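Residence Diary – Drinmont House, Serving and Tableware Study
Entry for September, second week

The morning began at 7 with the opening of the upper workroom. The blinds on the street side remained down at the request of the household office, which wishes to keep the afternoon heat out until the repairs to the ventilation are finished. The floor had been swept the evening before. One folding chair was returned to the corridor store, where it belongs.

The principal business of the day was the fruit service. Readers of the earlier entries will recall that the household has been reviewing the small dishes used for single portions at the reception in the east hall. The present stock came from Woltetti and was bought in two lots, with the result that the glazes do not agree. The second lot is distinctly bluer. Guests at the long table have received one shade and guests at the side tables another, and the matter has been raised at every review of the tableware for as long as this diary has been kept.

A sample parcel from Cabrera arrived before 10 and was unpacked in the pantry. It contained four bowls of differing form: one deep, one footed, one with a flared edge and one shallow. All were washed by hand, dried and inspected under the pantry light. The footed bowl was set aside at once on account of a chip beneath the rim – small, but sufficient to exclude it. The supplier has been informed.

The deep bowl was tried next, with a spoonful of stewed plums. It is a sound and practical object and would serve very well for porridge. For fruit it is less suitable. A modest portion sinks to the bottom and appears meager, and the person serving is tempted to add more, with consequences for the budget. The flared bowl was handsome but did not stack. With the shelf space available in the pantry, this settled the question.

The shallow bowl was accordingly taken upstairs to the white tables for a proper look in plain surroundings. The pantry counter is a dark speckled stone and flatters almost everything placed upon it. The reception tables are to be laid without cloths this year, and a white surface gives a fairer idea of what guests will have before them. One strawberry was placed in the bowl and left with its stem on. The pale pink is gentler than expected from the color card, and the red of the fruit stands out well against it. The writer had expected to find the combination too sweet, and records here a change of opinion.
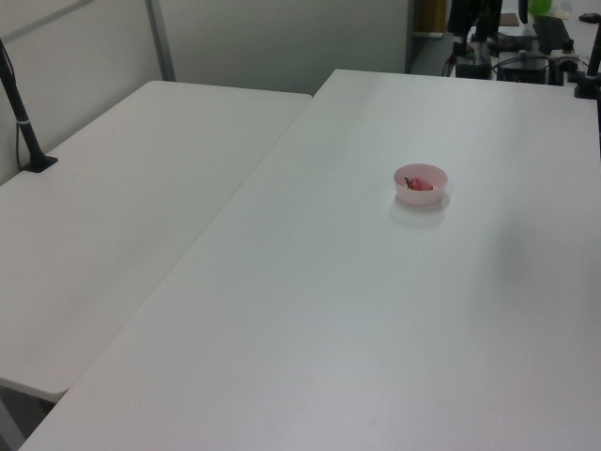

Notes on the shallow bowl

The rim is smooth and comfortable to the hand. The bowl may be lifted with one hand without the thumb entering the food, a point on which the serving staff have strong and reasonable views. A single berry looks rather solitary in it. Later in the morning the trial was repeated in the pantry with three berries and then with five, and the larger number was judged correct for a guest portion. Stems are to be left on if the fruit is to be eaten with the fingers and removed if a fork is laid.

The color was discussed at some length over coffee. One view held that pink would date quickly and that the household should remain with cream. Another held that cream has been tried and has been dull. The writer inclines to the second view but has agreed to request a cream sample in the same form, so that the two may be compared fairly. Delivery is expected before the end of the month.

Costs

The supplier's quotation for the full quantity comes to 2,000, delivery included, with replacements available singly for as long as the form remains in production. That last provision is of real value. The former arrangement required a minimum order for any replacement, and for this reason the pantry has been serving custard in teacups.

Afternoon

The hours after lunch were given to the linen cupboard. There are 29 napkins in good condition, which is fewer than the inventory states. Several others have been marked for mending. Two have been cut up for polishing cloths, apparently without any entry having been made in the book, and a reminder on this subject will be posted inside the cupboard door.

The Skeltport trays were also brought down from the high shelf and wiped. They are heavier than memory suggested. Their handles are sound, although the felt beneath one of them has begun to lift at the corner and will require glue. It was found that the shallow bowl sits flat on the tray and does not slide when the tray is carried at a walking pace along the corridor. On the stairs it was less steady, and a tray cloth is recommended there.

The remaining strawberries were divided among those on duty. They were of good flavor, if a little soft at the tip. The workroom was locked at 4 and the key returned to the hook in the office.

For tomorrow: glue for the felt, the letter regarding the cream sample, and a decision on forks.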